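Olley Cocktail Shaker, Two-Piece

Product code: 3028
Range: Bar tools
Supplied by: Lennox Bar Supplies, Purkcombe

The Olley is a two-piece tin-on-tin shaker in stainless steel. It is sold as a pair, large tin and small tin, and both are weighted at the base. Most of the ones we sell go to pubs and hotel bars, but it suits a home bar just as well.

What you get

Large tin, weighted
Small tin, weighted
Care card

A strainer is not included. The Olley takes any standard Hawthorne strainer, and the spring should sit snugly inside the rim of the large tin. If you want one with it, choose the set from the drop-down menu when you order.

Using it

Build the drink in the small tin, then fill it with ice. Put the large tin over the top at a slight angle so that one side runs in a straight line, and give it a firm tap with the heel of your hand. The seal comes from the metal contracting as it chills, so it will feel tighter at the end of the shake than at the start. To open it, hold the large tin and knock it with your palm where the gap between the two rims begins to close.

Sours and anything with citrus want a hard shake of 10 to 12 seconds. Drinks with egg white are better shaken first without ice and then again with it. Hold both tins firmly for the dry shake, as there is no cold to help the seal. Never shake fizzy mixers – add them to the glass.

Two drinks at a time is comfortable. Three short ones will fit if you go easy on the ice, but the result is thinner and we would make them in two goes.

Finish

The standard finish is brushed steel. We also sell a polished version, which shows fingerprints more, and a matt black powder coat. The black coat is on the outside only. It will chip if the tins are stacked wet and banged apart, and chips are not covered by the guarantee.

Cleaning

Rinse straight after use, especially after cream or egg. Both steel finishes can go in a glasswasher or dishwasher. Wash the black version by hand with a soft cloth. Store the tins separately or nested loosely with the small one inside. If they do get stuck, run warm water over the outer tin and twist. 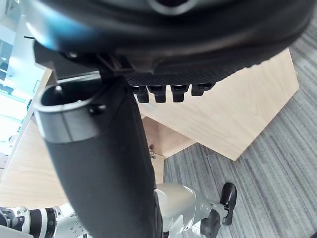 4 min read

Delivery and collection

Orders placed before 2pm leave the Purkcombe warehouse the same working day. Delivery takes up to 5 working days on the mainland. You can also collect from the trade counter at Stovincombe, which keeps the brushed finish in stock all year. Polished and black are ordered in, so please ring before you travel.

Price

Single shaker, any finish: £34
Trade packs: price on request

The trade price applies to account holders only. Prices include VAT and were last changed in May.

Guarantee and returns

The Olley is guaranteed against splits and loose base weights. Dents from dropping are wear and tear, though a small dent away from the rim makes no difference to the seal. A dent on the rim usually does. Spare tins can be bought singly, large or small, so there is no need to replace the pair.

Unused shakers can be returned in their box with proof of purchase. Return postage is paid by the customer unless the item is faulty.

Also in this range: Olley mixing glass, Olley jigger, Olley bar spoon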